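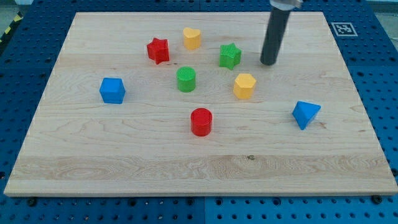

Thread: Oiling a maple board, what do you lot use?

kallow_knitter
Morning all. I've finally got round to sorting out the big maple board I got from Nikzad, and I can't decide on a finish. It's bare at the moment, lovely swirly knots and a paler band along the lower part. There's a small dark spot near the middle too. It's going to be for bread and general kitchen use (and probably cheese, let's be truthful!). Mineral oil? Beeswax? Leave it alone?

sawdust_and_tea
Mineral oil, every time. Slap it on, leave it overnight, wipe off, do it again. I've had mine 9 years and it still looks smashing. Don't bother with the posh stuff, I paid 40 quid for a tin of Ninar board balm once and couldn't tell the difference.

marrowfat
Disagree about the balm, sorry! Oil on its own goes dull on me within weeks, and a bit of wax on top keeps it nice for ages. I do mine every February whether it needs it or not.

sawdust_and_tea
Every February? So once a year? No wonder it goes dull, mate.

marrowfat
The wax is once a year. I oil it in between. Read it again :)

hob_nobbler
Whatever you do, not olive oil. My mum did hers with it and the whole kitchen smelt like an old chip pan. Also I'd sand it first, just a light go with the grain, then wipe it with a damp cloth and sand again when it's dry. Otherwise it goes all furry the first time you wash it.

kallow_knitter
Ooh, didn't know about the damp cloth bit, ta. Is the dark spot anything to worry about? I could try sanding it out.

hob_nobbler
I'd leave it. You'll end up with a dip and your bread will rock about.

marrowfat
Could be a tiny knot. Poke it with a cocktail stick, if it's solid you're fine.

sawdust_and_tea
Agree with marrowfat for once. Mark the calendar, October 2019.

kallow_knitter
Right, oil first, and I'll think about wax after. Off to the shop at Nistutness before it shuts.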